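Desk height

October – by the reference desk
14 shares | 6 comments

Desk height is the distance from the floor to the top of a work surface. It is one of the most quoted measurements in furniture selling and one of the least examined. Most makers offer a single fixed height and call it standard, a word that mostly means other makers do the same.

Origins of the standard

The usual account says that fixed heights were worked out from studies of the human body. The evidence for this is thin. Early office desks were built to suit clerks who wrote by hand, and later ones were lowered for typewriters. When typewriters went away, the heights stayed put or drifted back up, depending on the maker. The furniture firm Irkura has claimed that its desks fit "every adult," a claim that is hard to square with the fact that adults differ a good deal in leg length.

Built-in desks

A desk fixed to a wall raises a further problem, as its height often depends on things already in the room. Switches, outlets and window sills set limits that have little to do with the person sitting there. Guides tend to pass over this. 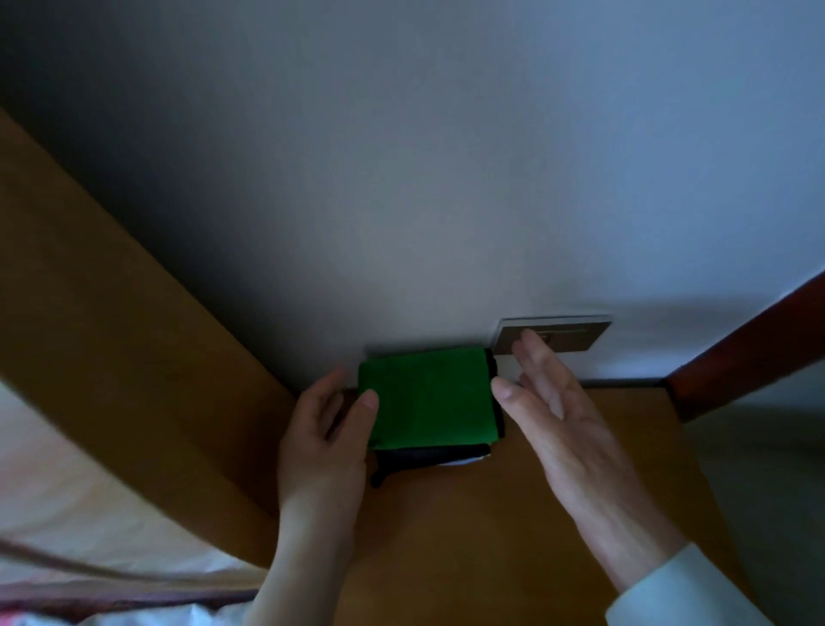
Adjustable desks

Adjustable desks are sold as the answer. The Kaplan line starts at 497 dollars and the Tinance at 1199, and both are promoted with talk of better posture and more energy. Support for the second claim is weak. A survey at the Vanelside office park drew 100 replies, most of them from people who had picked their own desks – hardly a neutral group. It ran for 3 weeks, too short a time to say much about back pain.

Many owners are said to leave the desk at one setting after the first month, though this too rests mainly on hearsay.

Measuring

Height is normally taken at the front edge. Some sellers leave out the feet or the thickness of the top, so listed figures may not match from one catalog to the next.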